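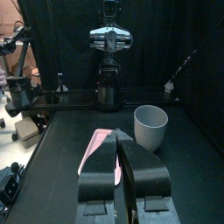

Reading time: 2 minutes

Inherited runners: a change to how we report relief pitching

14 June 2020

Starting with this issue, the relief tables for the Castmont League carry a separate column for inherited runners. The old tables listed earned run average, innings and strikeouts, in that order, and left the reader to work out the rest. Several readers wrote in after the February issue to say that the ERA figures for Hegde's bullpen did not match what they had watched. They were correct. The arithmetic was fine and the statistic was the wrong one for the job.

A run is charged to the pitcher who put the runner on base. If a starter leaves with the bases loaded and the reliever gives up a double that clears them, all of those runs go on the starter's line. The reliever's ERA does not move unless the batter who hit the double also comes around. A reliever can do this many times in a season and finish with a number that looks very good.

The reverse problem belongs to the starter. Managers in this league tend to pull the starter at or near 100 pitches regardless of the base situation, so a starter with a poor bullpen behind him will carry runs that scored while he was sitting on the bench. Jillska's rotation had the highest share of these last season.

What was counted

Pilar Olivares went through the scorebooks for the full season and logged every relief appearance, 992 in total across the nine clubs. For each one she recorded the inning, the number of outs, the bases occupied on entry, the score margin, and which of the inherited runners scored before the inning ended. Appearances that began an inning with the bases empty were kept in the file but do not enter the rate.

A runner is treated as inherited only if he was on base when the pitching change was announced. A batter who was removed partway through his plate appearance along with the pitcher is handled under the usual scoring rule on the ball-strike count, and the walk, if there was one, goes where the rule sends it. Runners who were forced out and replaced by the batter are followed as the same charge. This last point caused most of the disagreements between the scorebooks and the published box scores, and where they differed the scorebook was used.
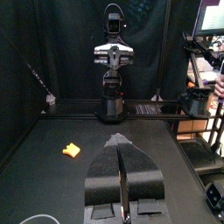 Why the raw percentage is not enough

The simple form of the statistic divides inherited runners scored by inherited runners. It treats a man on third with no outs the same as a man on first with two outs. The first of those scores most of the time no matter who is pitching. A reliever who is regularly brought in for the hard spots will look worse than one who is brought in for the easy ones.

The table therefore has a second figure, labeled "expected," which is the number of inherited runners a league-average reliever would have allowed to score from the same base and out situations. The difference between the two is the one to read. A negative number is good. Expected values were built from league play only, with no adjustment for ballpark, and some 2 percent of appearances were dropped for incomplete base records.

Changes in the rankings

Sirnadia moves up the most. Its relievers had an ordinary ERA and inherited more runners in scoring position than any other staff, and they stranded well over the expected share. Much of this came from the left-handed side of the bullpen, which was used for one or two batters at a time and then removed.

Hegde moves down, as the letters suggested. The ERA was low. The difference column is the poorest in the league, and the starters' ERA was inflated by close to the same amount.

Jillska is near the middle on both measures. Its rotation's trouble was mostly volume: the starters left a great many runners behind, and an average bullpen let in an average share of them.

Limits

One season is a small sample for any single reliever. Many of them inherited fewer than a dozen runners, and one bloop single with the bases full will swing the figure from good to bad. The club totals are steadier. Individual lines are printed for completeness and should not be used to rank pitchers. Fielding is not separated out either, and a slow outfield will hurt the bullpen's number.

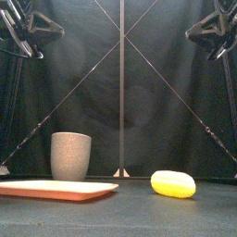

Two grippers facing each other above the table.

The full table is on page 9. Corrections to base and out records should be sent to Pilar Olivares with the club, the opponent, the inning and a copy of the scorebook page. Changes will be applied to the next printing of the table, and the expected values will be recalculated at the same time.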